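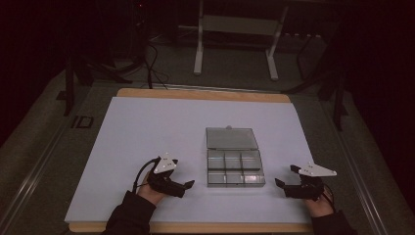 Forum durchsuchen Suchbegriff eingeben

Thema: Deckel schließen per Handgreifer vorführen - Policy bleibt am Scharnier hängen

falzkante
Aufgabe: Sortimentskasten aus Klarsichtkunststoff, Klappdeckel, Start mit offenem Deckel, Ende mit geschlossenem. Vorgeführt wird beidhändig mit Handgreifern, Pose über Markerplatten. Bisher 655 Episoden, Auswertung mit Kedex. Auf dem Arm greift die Policy den Deckel meistens, zieht dann aber zu flach und schiebt den ganzen Kasten. Mehr Daten oder andere Daten?

nullpunkt_k
Andere. Wie ist die zweite Hand geführt? Wenn sie beim Vorführen mal hält und mal nur danebensteht, lernt das Modell den Mittelwert, und der hält nichts.

falzkante
Gemischt. In 17 Episoden einer Stichprobe von 32 liegt der linke Finger an der Vorderwand an, im Rest nicht. War mir vorher nicht klar.

Regelabweichung
Ich würde das gar nicht mit Handgreifern machen. Mit Fernsteuerung am echten Arm merkt man sofort, welche Bahn die Kinematik nicht hergibt. Wir haben bei Kenby umgestellt, seitdem ist der flache Zug weg.

nullpunkt_k
Dafür dauert jede Episode ein Vielfaches. 1530 Durchgänge fernsteuern will ich sehen. Erreichbarkeit kann man nachträglich filtern.

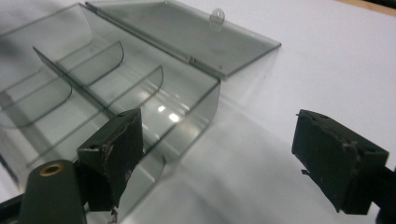

Zum transparenten Material noch: Tiefenschätzung kann man bei getöntem Kunststoff auf weißer Fläche weitgehend vergessen. Reflexe vom Deckenlicht wandern mit der Handkamera mit. Ich würde nur RGB nehmen und die Beleuchtung zwischen den Blöcken ändern. Und die Fingerflächen prüfen: Bei abgenutzten Kanten rutscht dünner Kunststoff anders als bei neuen, und am Arm sitzen vermutlich neue.

falzkante
Stimmt, am Arm ist ein frischer Satz. Tausche ich.

Regelabweichung
Filtern entfernt die schlechten Bahnen, erzeugt aber keine guten. Bleibe dabei.

schlupf32
Kompromiss: Grundmenge per Handgreifer, Korrekturen per Fernsteuerung ab dem Punkt, an dem die Policy abdriftet. Das Jurard-Skript kann beide Formate zusammenführen, Zeitstempel vorher abgleichen.

falzkante
Nehme die gemischten Episoden raus und führe neu vor, linke Hand immer an der Wand. Ergebnis frühestens im Oktober.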